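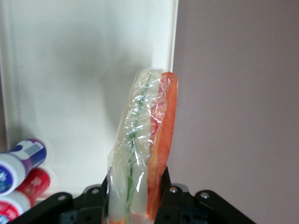 *A wrapped item held between the gripper fingers.*

Hema Fernandes spends most of her time on the part of the Nerken stack that decides when a grasp is good enough. She works on the perception and control side, and she talks about plastic wrap the way other engineers talk about memory leaks.

"The depth on clear film is garbage," she said. "You get holes, and you get points floating where there isn't a surface. For months we tried to fill them in. Since January we just mask them and let the finger position tell us when we've made contact."

The planner, Hison, now takes 3 candidate grasps from the perception node and scores each one against both arms' joint limits. If none passes, it asks for a new view from the wrist camera before anything moves.

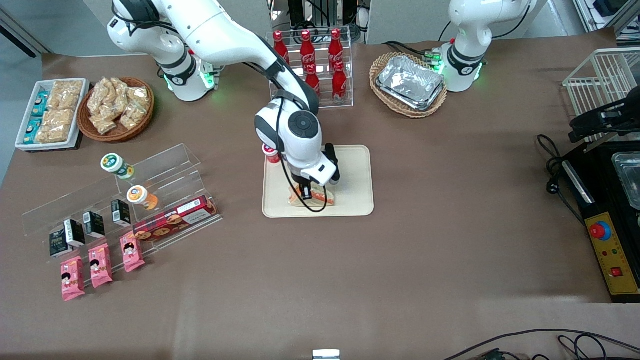
Soft food is harder on the controller than on the planner, Fernandes said. A fixed closing width works for a bottle and crushes bread. Her team replaced it with a force ceiling and a slow final close, which added nearly 2 seconds to each pick.

"I'd take the 2 seconds," she said. "Retries cost more."

The tooling came last. Each run is logged and can be replayed against a new build, and the replay set stands at 904 picks. A change that breaks more than 9 of them doesn't get merged.
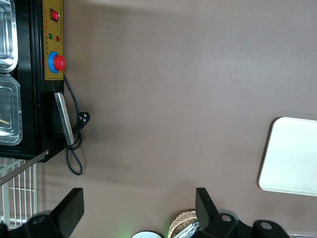 Murali Salian is less sure about that limit, and said a replay can't show what the wrap would have done under a different grip. Fernandes agrees with him on that. She wants the final close tested on the arms before every release, and the script for it is half written.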